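Progress report to the Luvis fund
Project: Helmy family cookery sessions
Prepared by Younes Alaoui, 16/01/2020

We are halfway through the grant and I'm really pleased to be writing this one! The sessions for families cooking around coeliac disease are full, the recipe sheets are in their second printing and we have a waiting list for the first time.

Families
Your grant asked us to reach 200 households by June. We have reached 300 already, most of them sent our way by the school nurses in Merorska, who have been brilliant at passing on our leaflet.

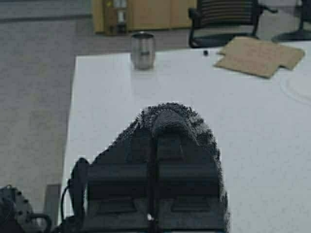
Parents tell us the first month after a diagnosis is the hardest, so we moved the label-reading session from week four to week one. It's a noisy hour with a lot of packets passed round, and people go home knowing what to do about malt vinegar, oats and stock cubes.

Recipe sheets
Adel Shehata has now tested 100 recipes for us - flatbreads, a very good lemon cake, packed lunches that survive a school bag. Her buckwheat pancakes are the clear favourite with the under-tens. We have given out 2313 printed sheets, and the large-print version you suggested is ready to go.

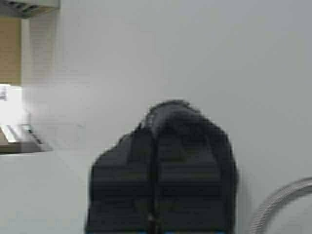 Dark fabric with a seam down the middle.

The one recipe still giving us trouble is the white loaf. It rises well in a small tin and sinks in a big one, so for now the sheet says small tin only. Adel is trying more psyllium husk and a longer bake.

Kitchen and equipment
Peta, our kitchen lead, has set aside one full set of boards, sieves and wooden spoons for gluten-free use, all marked with green tape. The second toaster is bought.

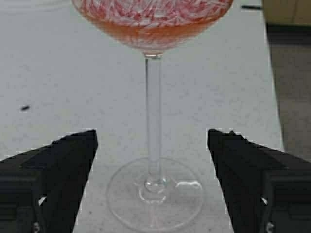 We underspent slightly on flour (a wholesaler gave us a better price on rice flour) and overspent on printing. With your agreement we'd like to move the difference across.

What comes next
The teenagers' group starts next term, and they have asked for pizza, noodles and something for parties.
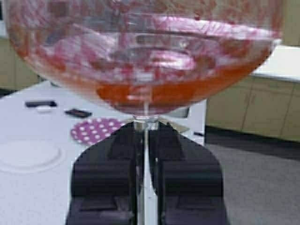

We'd also like to run two evening sessions for grandparents, who do a lot of the after-school cooking and can't always make the daytime ones. A draft timetable and the full budget sheet are attached. Do come and visit - there's always cake.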